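**Ribbon and Cloth Wrapping, Autumn Gallery**

Ilona Kovács, Plutdale
Page updated 13 September 2021

Welcome to the autumn page. I keep it for the people who come to my wrapping evenings in Plutdale, and also for those who write to me and ask how a ribbon should look before it is pulled tight. Last winter I wrote mostly about paper. In this season I work almost only with cloth and ribbon, so the page is about them.

I learned to wrap from my aunt, who had a small shop for bed linen. She closed every package with ribbon, even a package with two pillowcases, and she did not use tape. I still work in her way, but my ribbons are lighter than hers. She liked a thick satin that stood up by itself. I prefer a ribbon that lets the light come through, and that is more difficult to tie well. It slides. It remembers every fold. If you make a knot in it and open it again, you will see the place.

The white ribbon I use this year is from Cordier, from a roll of 113 yards. It is narrow, a little shiny, and you can see a color through it when it lies on something printed. I bought it from Usell together with a piece of Juvik cotton, and I cut the first lengths on the same evening. For a small parcel I take 28 inches. This gives enough for one turn around the parcel, the knot, and two tails that can be trimmed later. For a shirt box I measure on the box itself and do not trust any number.

## The loose knot

Most people tie too early and too strong. I ask them to stop when the knot is still open, to look at it from the side, and only then to decide. A loose knot in a sheer ribbon has its own beauty. The strip goes over itself and makes small curls, and every place where two layers meet is whiter than the rest. When you pull, all this becomes a hard little bead.

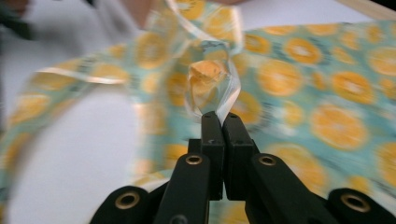

*Loose knot in the translucent white ribbon, with a touch of pale yellow-orange inside.*

It is this stage that I would like you to keep in mind when you practice. The narrow strip comes up with a twist and then opens into loops. The loops do not need to be the same size. My first students always tried to make them equal, and they lost half an hour on one package. Now I tell them to make one loop, fold the ribbon over, bring the end through, and leave it. The twist under the knot can also stay. In a satin ribbon I would turn it flat, but in a sheer one it catches the light nicely.

If the knot falls open while you are still working, do not hold it with your whole hand. Pinch the strip under the knot, in one narrow place, and let the upper part be free. Then you can turn the loops with the other hand and nothing is crushed. I have seen people put a finger in the middle of the knot, as we all did with shoelaces, and the mark of the finger stays there.

## Cloth under the ribbon

A white sheer ribbon on white cloth is for weddings, and I find it a bit cold for other days. On a printed cloth it becomes more alive. A small figure in yellow or orange looks paler when the ribbon lies over it, like something behind a window in the morning. A large print I do not recommend. The eye goes to the flower and the ribbon disappears.

Juvik has a cotton with a small print that I like very much. It is soft enough to fold three times without making a thick corner. Iron it before, never after. I iron it on the back side, wait until it is cool, and only then put the box on it. Kwame Addo, who has come to my evenings since the spring, irons the ribbon too, between two sheets of baking paper and with the iron almost cold. I was against it at first. I tried it at home with a short piece, and it was fine, so now I write it here: it is possible, but please test on the end of the roll.

For one small parcel I use a square of cloth, and I put the box on it like a diamond. The lower corner goes over the box, then the left, then the right, then the top one. The ribbon goes around only when all four corners are lying calmly. If a corner jumps up, the ribbon will not save it. Open the cloth and fold again.

## About the tails

I cut the tails at the end, with the package standing on the table in front of me and not in my lap. A slanted cut is the safest. The swallowtail cut is pretty on satin, but a sheer ribbon begins to lose threads in the inner corner, and after a few days in a bag it looks tired. My scissors are for ribbon only. I wrote this on the handle with a marker, and still I once found my son using them for cardboard.

How long should the tails be? For me they should reach the edge of the package and not go over it. Kwame likes them much longer, so they hang down and move when you carry the present. His way looks good on a high box. On a book it looks like somebody forgot to finish.

## Things I changed this year

I stopped using double bows with the sheer ribbon. They looked rich on the table, but in the mail they arrived flat, and a friend in the north sent me a message asking if there was a meaning in the flat bow. There was no meaning. For mail I now use one simple knot, as loose as I dare, and a second small knot under it that holds everything. The upper one is only for the eyes.

I also stopped keeping the cut ribbons in a drawer. They now hang over a wooden rod in the closet, with a clothespin at each end. It takes a little space, but I do not have to iron half of them before every evening. The short ends, anything less than a hand long, go in a glass jar. They are good for tying a card, a sprig of rosemary, or the neck of a small bottle.

And I changed my order of work. Before, I cut, folded and tied each parcel completely. In the first week of September I had 103 small parcels to do for a baptism, and it was impossible in that way. I folded all the cloth first, on the big table, and the ribbons I did the next day, sitting by the window, with music. My hands were much calmer. The knots from the second half were better than the knots from the first half, I must admit it, and I opened a few of the early ones again.

## Small questions I received

*Can I use the same ribbon again?* Yes, if the knot was loose. Hang it for a night. If it was pulled tight, cut away the part with the knot and use the rest for cards.

*My knot turns to the side.* You are probably bringing the second end through from the wrong direction. Open it, lay the ribbon flat, and begin with the end that is on top.

*Which side is the shiny side?* On the Cordier ribbon I see very little difference between the two sides. Hold it near a lamp and move it slowly. When you are not able to decide, it does not matter for this knot.

*Can children do it?* The loose knot, yes. Mine was seven when he made a good one. Give them a wider ribbon for the beginning, and a box that is heavy enough to stay in its place.

*Do you sell the finished parcels?* Only before the holidays, and only in Plutdale. The cloth and the ribbon you can order from Usell directly. Please write to me before you order a full roll. I often have some yards to share.

## Next evenings

We meet again at the end of the month, at my place, at the big table. Bring one box of your own, not bigger than a shoebox, and a cloth if you have one that you like. An old scarf is welcome. I will have the white ribbon and also a gray one that I did not try yet, so we will learn it together. Kwame will show his long tails, and I will try not to make comments.

If you would like a place, send me a message with your name and tell me if you have tied ribbon before. There is tea, and the cat will be in the other room.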